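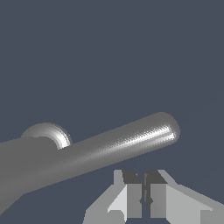 House rules for simulated gripper runs, draft 4: comments please

Posted by brestow_bench

Right, I've been told to turn our folder of grudges into a standard. The test is the usual one, parallel jaws and a plain grey rod. What I have so far:

1. Jaws start clear of the part. No contact at step zero.
2. Log from the wrist and from a fixed view, both, every run.
3. 10 seeds minimum before anyone uses the word "works" in a meeting.
4. Failed runs are kept. All of them, Sakda.
5. Part stays plain grey on a plain floor until the baseline is signed off.

Tear it apart.

Replies

sruangrit
I deleted one folder. In November. I'd like that noted in the standard as well.

On rule 3, 10 is a joke. We did 3000 on the Rojanasak job and still got caught out by a part leaning the wrong way.

adoracion_c
3000 is fine if you own the machines. Some of us share one with the payroll department. I'd write 10 for a smoke test and leave the big number to whoever is paying for the electricity.

Rule 5 I disagree with outright. Grey on grey-blue teaches you nothing about a real bench. Ours at Priltmont has a mug on it at all times and I suspect it's the same mug.

brestow_bench
The mug comes in at stage two. If the thing can't find a rod with the whole world switched off, I don't want to hear about mugs.

kanokwan_s
Agree with keeping it bare. From the wrist, the near end of a rod can fill a whole corner of the view, and then people start arguing over what the other round bit is behind it. Add a mug and we'd be there until Easter.

Can rule 1 say how clear? "Clear" at our place has meant anything from a hand's width to a rounding error.

sruangrit
Put a number in the config and make the run refuse to start below it. People don't read rules. They do read red text, eventually.

shiela_cruzado
Rule 2 needs an order of work or everyone will do the fixed view last, at ten to six, badly. We use this at Zerkerik:

Step 1. Reset the part and let it settle.
Step 2. Save the fixed view with the part upright and the arm out of shot.

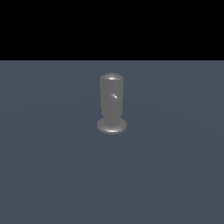 Step 3. Bring the arm in, jaws nearly shut, and save the wrist view.
Step 4. Write the seed number down somewhere that isn't your hand.
Step 5. Start the run.

adoracion_c
Why nearly shut? We approach open. It's a gripper, it's going to want to be open at some point.

shiela_cruzado
So that opening is part of the logged run. We had 1292 runs where the opening happened before logging began, and a fault in it that only showed up in seed 1725. I have feelings about seed 1725.

adoracion_c
Fine, but make it a "should". I'm not redoing everything at Priltmont over your feelings.

brestow_bench
"Should" it is. Draft 5 will have Shiela's steps, a clearance figure for Kanokwan and two tiers of seeds. The mug is deferred.

pornthip_n
Could draft 5 also say who signs off the baseline? Draft 3 said "the responsible person" and we couldn't find one.

sruangrit
Not me, I delete folders.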